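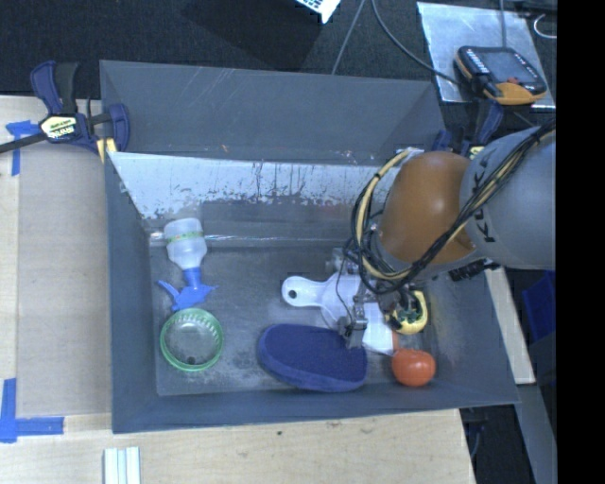

*Clifford Kowalchuk - Lab 4 handout, bin picking - October 22, 2025*

**Setup.** Work on the KUKA cell. The bin stays clamped at both rear corners; re-run the frame calibration if either clamp is moved.

**Objects.** Mixed set, placed loose. The spray bottle lies on its side, so plan the grasp on the body and keep clear of the trigger. Glossy items return poor depth - mask specular pixels first.

**Log.** For each attempt, record grasp pose, finger width and outcome. Minimum 8 attempts per pair. Save to the Filtari folder, colour images included.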